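Flaveck bin picking kit on a KUKA arm, worth it for a small workshop?

Posted in Robots and Automation, April 13, 2019 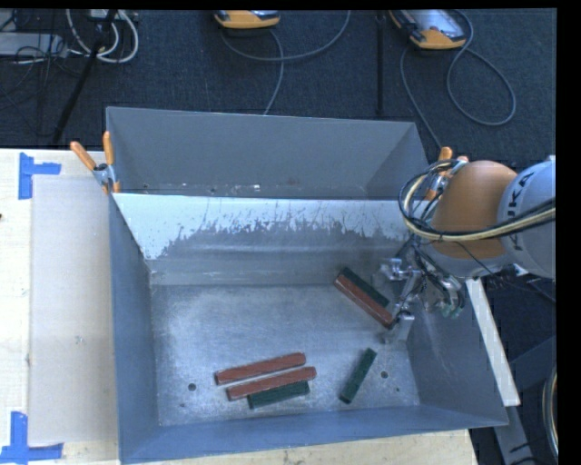
Kılıçarslan has already told me in another thread that I should forget kits altogether and write the picking software myself, and that anyone who can't get a gripper into a bin without paying for help should go back to a hopper and a chute. Fair enough, but I have a day job and I'd like to see my family now and then, so I'm asking the wider crowd.

I'm looking at the Flaveck bin picking kit. For those who haven't come across it, you get the software, a calibration plate, a set of fingers in a few lengths and a licence for one arm. You bring your own robot and your own bin. I've been playing with wooden blocks in a metal bin with flared sides, red ones and dark green ones, because they're cheap and it doesn't matter if they get dinged. The real job will be timber spacers for a furniture maker in Willesdale, much the same shape but all one colour, tipped in any old way.

I have to say I'm having a ball with this stuff. I've wanted to do random picking for years and it always seemed like something only the car plants could afford!

What I'd love to hear from people who have used the kit:

Does it cope when two blocks are lying flat against each other along their long sides? My worry is the fingers having nowhere to go.

How does it go with parts close to a sloped wall?

Is the support plan worth paying for, or is the manual good enough?

Also, does it care about the colour of the parts? The sales page says no, but sales pages say all sorts of things.

Thanks heaps in advance.
Posted by spacer_wrangler

sorodia_bench

We've run the Flaveck kit since January at Sorodia and I'm a big fan, so take this with that in mind. It isn't perfect and I'll get to the bad bits.

Blocks side by side: yes, it copes, but you need to turn on the option called nudge in the pick settings. It's off when you install it, and I have no idea why. With it off, the software looks for clear space on both sides of a part, and if it can't find any it skips that part and goes looking for an easier one. That's fine until the only parts left are the awkward ones, and then it just stops and asks for a person. With nudge on, it puts one closed finger down at the end of the pair, gives a small push, takes another look and tries again. The first time I watched it do that I called half the shop over.

I ran a test before we signed off on it. 109 attempts on plain wooden blocks, nudge on, and it got 100 of them out cleanly. Most of the misses were in the corners of the bin. I was really happy with that for a kit I set up myself from the manual.

Sloped walls: you have to teach it the bin properly. There's a quick method where you type in the length, width and depth, and it assumes straight sides. Don't use it for a flared bin. It will think there is wall where there is only air, and it will refuse good picks all along the edges. Use the long method, where you touch the tool tip to points on each wall. It's dull work but you only do it once, provided the bin doesn't move afterwards. Clamp it down to something solid, and if you ever take the clamps off, teach it again. I skipped that step once after a clean-up and spent a whole afternoon blaming the gripper.

Fingers: start with the thin ones. The thick ones are stronger but they need more room to get in, and with wooden blocks you won't need the strength.

Colour: it didn't care for us. It works from shape. Shiny parts are another story, and so is a shiny bin floor. If your bin is bright metal, try your lights at a few different angles before you blame the software. We got a big improvement by moving a lamp.

Bad bits, as promised. The screen for setting up the gripper is a mess, with the same number asked for in two places, and if they don't match you get an error that tells you nothing. Cable routing is left entirely up to you, too. Leave a decent loop at the wrist joint and then run every pose you can think of at slow speed while you watch the loop. The manual gives this one line and it deserves a full page.

Support: we paid for the first year and used it 4 times. Three of those were the gripper screen. They were friendly and quick, and the person on the phone clearly had a robot beside them, which made a huge difference. If this is your first picking job I'd pay for one year and then let it lapse.

Happy to send you my pick settings if you get stuck. It's a really fun bit of gear.

millhand_oz

I've only had the trial version so I can't speak to the long run, but it was good fun. Two things to add to the above.

Check which controller you've got before you order. The licence page lists what it will talk to and the older ones need an extra module that isn't in the base price. I found this out after I'd cleared a weekend for it.

The other one is cycle time. On the trial I was getting a pick every 6 seconds or so once I'd turned the camera resolution down a notch. At full resolution it was a lot slower and I couldn't see any difference in how well it picked. If your furniture maker wants them faster than that, ask Flaveck for a demo with your own parts. They said they'd do it for me if I posted them a box, but I never got around to it.

tinribs

is the kit any good for bags? got a similar problem but with bags of screws

sorodia_bench

tinribs, not the one we have. It wants hard parts that keep their shape. They did mention a suction version for bags but I haven't tried it, so best to start a new thread and see if somebody has.

spacer_wrangler

This is brilliant, thank you both. I'd typed in straight walls, so that's my evening sorted. Controller is on the list, I checked after reading millhand_oz's post. Yes please to the pick settings, sorodia_bench, I'll send you a message. I'll get the trial going with nudge switched on and post back when I've got some of the real spacers to throw in.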